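# Gripping cloth: two jaws, one arm, 52 garments

Cloth is a poor test object for anyone who wants tidy results. It has no fixed shape, it hides its own edges, and the same shirt put down twice gives a gripper two different problems. It is also what small laundries and repair shops handle all day, and it is where most low-cost arms are let down by their jaws.

Kobina Sowah and Delali Opoku spent August comparing two parallel grippers on the same arm, with the same controller and the same wrist camera. The Sumine is driven by a lead screw and closes slowly with a high holding force. The Jirodura uses a belt, closes in less than half the time and gives way sooner under load. Both were fitted by the same two people, using the same adaptor plate, and both were run from Quansah, the control software Opoku has maintained for several years.

## The method

The task was kept narrow. The arm had to take hold of a garment at a seam or hem, lift it clear of the board, hold it for four seconds and put it down again. A grip counted as good if the cloth had not slipped by more than 22 mm at the end of the hold. Over the month the pair logged 2528 attempts on 52 garments, from thin cotton shirts to lined jackets.

Sowah chose the grip points by hand. "If the planner picks them, you are testing the planner," he says. Opoku agreed, but insisted that the order of garments be shuffled between runs, so that neither gripper always met the heavy items with warm motors.

Closing force was set in Quansah as a share of motor current. This is crude. Current does not map neatly to force at the jaw, and on the Sumine the friction in the screw makes the low end of the range close to useless. A cheap load cell between the jaws gave a correction table for each gripper, which was checked every morning at nine.

## What the jaws did

On single layers the Jirodura was the better tool. It closed before the cloth had time to spring back, and its lighter touch left fewer marks on thin cotton. The Sumine often pushed a fold ahead of itself and closed on nothing.

Thicker bundles reversed the order. Where a hem met piping or a lining, the belt stretched slightly and the cloth crept out during the hold. The screw does not creep. Once closed it stays where it is, even with the motor current switched off, and that matters for a jacket hanging from one corner.

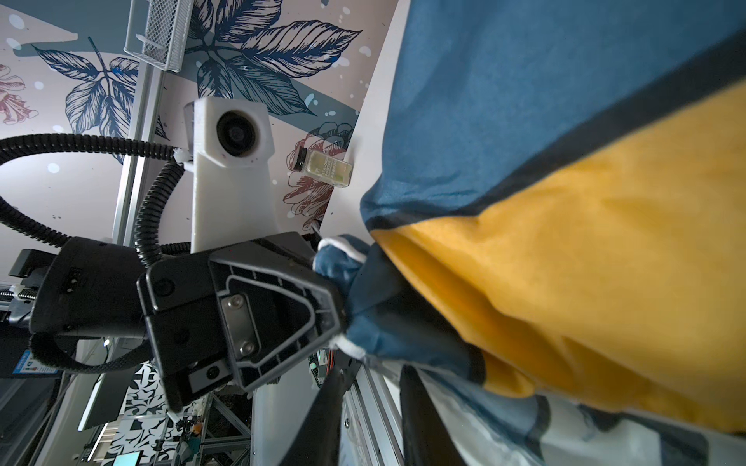 Inserts made more difference than either of them had expected. Plain metal slipped on lining fabric whatever the force. Rubber-faced inserts from Oltance held well at first, then picked up lint and had to be wiped down between batches. Opoku now regards the insert as a consumable and the gripper as a fixture – the reverse of how both are priced.

The wrist camera was less of a success. Mounted close in, it gives a sharp view of the jaws, but a large garment can fill much of the picture and leave little to judge position by. Moving the mount back would help, at the cost of a longer lever on the wrist and more cable to manage. Cable routing took up two full afternoons. A conduit that is too short pulls on the mount at full wrist rotation, and one that is too long catches on the cloth.

Sowah would buy the Sumine for mixed work and accept the slower cycle. Opoku prefers the Jirodura with a stiffer belt, which the supplier lists as a spare part but did not have in stock. They plan to repeat the heavy garments once it arrives, using the same correction procedure and a fresh set of inserts.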